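**Wernum** is a sorting and repacking workplace in Gradonia that handles returned household goods, toys and small packaged items. It is best known for the way it brought robot arms onto its packing tables, a changeover called the Grekton program, and for how much of that program was shaped by the packers themselves. The site has 30 packing tables, 11 of which have an arm.

## Background

Before the Grekton program, every return at Wernum was unpacked, checked, sorted and repacked by hand. A packer stood at one table for a full shift and worked through as many as 900 items, most of them small enough to hold in one hand. The checking took skill (is this toy complete? has this box been opened and glued shut again?), but much of the day went into plain lifting and setting down. Sore wrists and shoulders were the most common complaint on the floor, and people who were very good at judging goods often left the job early.

Charalambos Giannakopoulos, a former packer who became floor lead, proposed splitting the two halves of the work. The arms would do the reaching and placing, and people would keep the judging. His first plan was a single sheet of paper, and it still hangs in the break room!

## How the work is done

Each new task is first tried out in simulation. Staff build a virtual table, put a few objects on it and let the simulated arm practice picking them up. The objects are chosen to be awkward in different ways: flat boxes, big plain cubes, and toys with fins, tails or ears that give a gripper very little to hold on to. Packers pick the objects, and they are wonderfully inventive about it. A packer who has handled thousands of returns knows exactly which shapes slide, roll or tip over.

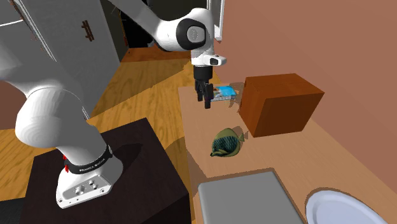 *Simulated Franka arm with its two-finger gripper over a small blue and white box. A brown cube and a toy fish share the table.*

Once a task runs well in simulation, it moves to one real table for a trial. The packer at that table has the final say on whether it stays. Several tasks have been sent back, among them an early one for soft toys, which the packers found slower than doing it by hand.

## Effects on staff

The biggest change is in what a working day feels like. Packers at tables with an arm now spend most of their time inspecting goods, grading them and dealing with the odd cases, and they rotate between tables during the shift. Two new roles came out of the program. *Scene builders* set up the virtual tables, and *table leads* look after an arm and teach others to work beside it. Both were filled from the packing floor, with training during paid hours.

The change has not been easy for everyone. Some longtime packers missed having a table of their own, and others found the pace of an arm distracting, especially in the first weeks. Wernum kept its remaining tables fully manual, and staff can ask to work there. Night shift staff also pointed out that their training sessions were always held in the daytime, and a separate course was added for them in January.

## The Nutsugah library

The virtual objects made by the scene builders are kept in a shared collection named Nutsugah. On 17/12/2019 it held 2058 objects, each with notes on how it tends to behave when gripped. The notes are written by packers in their own words, and they make great reading. Entries such as "looks stable, is not" and "grab the middle, never the tail" are used as written when new staff are trained, including those who work only at the manual tables.

## See also

- Grekton program
- Pick and place
- Robot simulation
- Job rotation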